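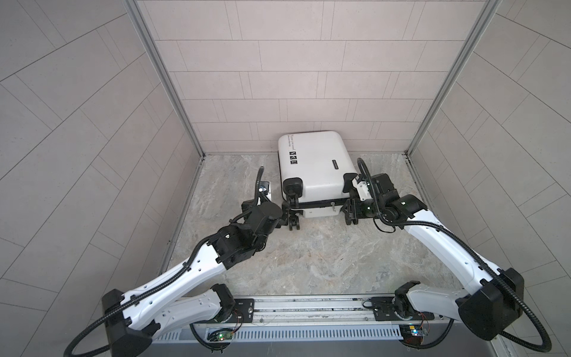 Ticket 2729
Opened by: Birdie Fitzsimmons
Product: Furneto trip planner, desktop version
Status: open, waiting on customer

Birdie, first message
Hi there! So I'm trying to print the packing list for our trip in May and it keeps coming out with the last page blank except for the footer. I've tried it on both printers in the house (the old Ostrowski in the hall and my daughter's newer one) and it's the same on each. The list looks perfect on screen – every line where I put it. I did change the paper size once, a long time ago, and then changed it back. Would that matter?

Otis Crenshaw, support
Hi Birdie, thanks for checking both printers, that saves me a step. Could you open File, then Page Setup, and tell me what the bottom margin says? Also, are you using the Ratine font?

Birdie
Bottom margin says 238, which seems like a lot of anything. And yes, Ratine, I love it, please don't make me give it up!

Otis
Ha, Ratine can stay. The 238 is the trouble, I think. It's in points, and it pushes your last few lines clean off the page. I put the same number into my copy and got your blank page on the first go. Type 2 in the box, pick "picas" from the little menu next to it, save, close the program all the way and open it again.

Birdie
OK, did that. The blank page is gone (hooray) but now the shoes section prints twice, once at the end of page one and again on top of page two. I haven't touched the shoes.

Otis
I can't get mine to do that, so I asked Anisa Wattimena, who wrote the print code. She thinks your list still has an old page break saved in it from when you switched paper. Go to View, Show Breaks, click the dotted line above "Shoes" and hit Delete. If you see a pair of dotted lines there, delete both. If it still doubles up after that, export the list and attach it here and I'll go through it on my end.

Birdie
Will try after supper and write back.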